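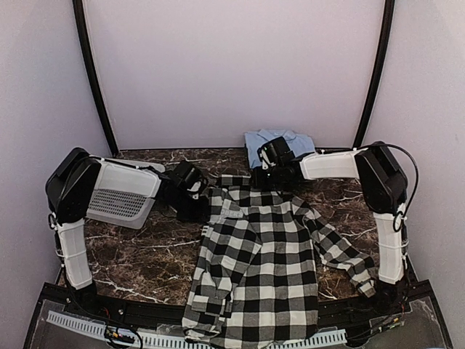 Black-and-white checked flannel shirt on a marble-patterned tabletop.

Section 4: Importing past sale results

6 min read

Singate reads auction results from a spreadsheet file and turns them into sale records. Once the records are in, you can run sell-through rates, average prices and estimate comparisons on them. Set up your currencies and your list of auction houses (Section 3) first. The import will stop at the first row that names a house it doesn't know.

You need an account with Editor rights or higher. Viewer accounts can open the Import page but the Start button is gray.

4.1 Preparing the file

1. Save your results as CSV with UTF-8 encoding. Files saved in older encodings will load, but names such as Stępień come through with broken letters and are then treated as a different artist.

2. Check that the first row holds the column names. These six are required:
 SALE_CODE
 LOT_NO
 ARTIST
 EST_LOW
 EST_HIGH
 HAMMER

3. Add any of the optional columns you want to use: PREMIUM_PRICE, MEDIUM, YEAR_MADE, HEIGHT_CM, WIDTH_CM, PROVENANCE_NOTE. Columns with other names are skipped and listed in the import log.

4. Leave HAMMER empty for lots that did not sell. Do not type 0, "unsold" or "BI". A zero is read as a price and will pull down the average for the whole sale.

5. For withdrawn lots, enter W in the HAMMER column. Withdrawn lots are kept in the record but left out of every rate.

6. Remove currency signs. Commas as thousands separators are accepted, so 2,000 and 2000 give the same result.

Note: Lot numbers may contain letters. 27, 27A and 27B are three separate lots. If a house sells several works under one number, keep them on one row and put the details in PROVENANCE_NOTE.

Caution: Do not mix hammer prices and prices with buyer's premium in the HAMMER column. Singate can't tell them apart. If your source only gives prices with premium, put them in PREMIUM_PRICE, leave HAMMER empty, and check "Work back from premium" in step 5 of 4.2. The fee scale for that house must already be entered.

4.2 Running the import

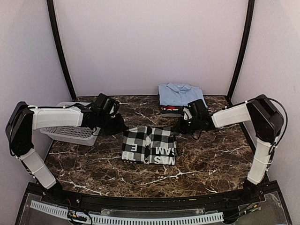
By Siv Halvorsen
Tables and limits checked by Radu Vasiliu
4 March 2018

1. Go to Data > Import > Sale results.

2. Click Choose file and select your CSV. The row count appears under the file name. Compare it with your spreadsheet before you go on.

3. Pick the auction house from the list. All rows in one file must belong to the same house. Split the file if they don't.

4. Pick the sale currency. This is the currency the lots were sold in. Your reporting currency is set elsewhere (see 3.6) and is not changed by the import.

5. Set the options:
 - Work back from premium: off by default.
 - Match artists automatically: on by default.
 - Overwrite existing lots: off by default.

6. Click Test. Nothing is saved at this stage. The test reads every row and reports errors with the row number.

7. Correct the errors in your spreadsheet, save it, and load it again from step 2. Rows can't be edited inside the test window.

8. When the test comes back clean, click Start.

The limit is 2,000 rows in one file. A file of 2,149 rows, for instance, has to be loaded in two parts. Keep the same SALE_CODE in both and they will be joined into one sale. Split between lots, never in the middle of a multi-row lot from an older export.

Files over 1,000 rows are placed in a queue and you may close the browser while they run. You'll get an email when the job ends. Smaller files run at once, and the window has to stay open.

Caution: With "Overwrite existing lots" on, any lot with the same sale code and lot number is replaced, including notes your colleagues have added by hand. There is no undo. Export the sale first (Data > Export > Full sale) if anyone else has worked on it.

4.3 Matching artist names

Auction houses spell names differently from sale to sale. When automatic matching is on, Singate compares each name with the artist list and does one of the following:

 Exact match: the lot is linked and nothing is shown.
 Close match: the lot is held for review.
 No match: a new artist is proposed and held for review.

To work through the held names:

1. Open Data > Review > Artists.

2. Click a name in the left column. Possible matches appear on the right with dates and number of lots.

3. Click Link to join the name to an existing artist, or New to create one. Use Skip if you need to check a catalog first.

4. After linking, check "Remember this spelling" if you expect to see it again.

In the Cirkmont sample data that comes with every account, the review list has 278 names. It's a reasonable set to practice on, and you can reset it at any time from Settings > Sample data.

Qualified attributions ("circle of", "after", "studio of", "attributed to") are never matched to the artist automatically. They go into a separate group under the artist's name and are left out of price averages unless you add them in the report filter. If your house puts the qualifier behind the name, as in "Czerwiński, Genowefa (after)", move it to the front before importing. Singate only looks at the start of the field.

4.4 Checking the result

Before you use an imported sale in a report, open its summary page and look at these figures:

 Lots offered
 Lots sold
 Lots withdrawn
 Sell-through rate
 Total hammer
 Total low estimate

Compare lots sold and total hammer with the results the house has published. If the total is off by a fifth or a quarter, premium prices have most likely ended up in the HAMMER column. If the number of lots is short, look in the log for skipped rows. The usual reason is a line break inside PROVENANCE_NOTE that was pasted in from a web page.

Private sales made after the auction are not part of the published total at most houses. Enter them with the Aftersale button on the lot page. They then show on the lot but stay out of the sell-through rate for the day.

Note: Reports are refreshed once an hour. A sale imported a few minutes ago will show on its own page before it shows in any chart. To force a refresh, click Recalculate at the top of the report.

4.5 Error messages

E11 Unknown house
The house isn't in your list. Add it under Settings > Houses. Branch salerooms count as separate houses, so "Ketenau" and "Ketenau Online" each need an entry.

E14 Estimate reversed
EST_LOW is higher than EST_HIGH. Check that the two columns haven't been swapped for the whole file.

E15 Estimate missing
Only one of the two estimates is filled in. For lots marked "estimate on request", leave both empty. Those lots count toward the sell-through rate but not toward any comparison with estimates.

E20 Duplicate lot
Two rows have the same sale code and lot number. Singate keeps neither until you correct the file.

E23 Text in number field
Most often a footnote mark or a stray space in HAMMER.

E31 Sale locked
The sale has been used in a published report. An account administrator can unlock it under Data > Sales > Lock status. Unlocking adds a line to the report's change history, with the user name and the time.

If a message isn't in this list, save the log as a text file and send it to support together with the first 20 rows of your CSV. Leave out client names and reserve prices.

Next: Section 5, Building a sale comparison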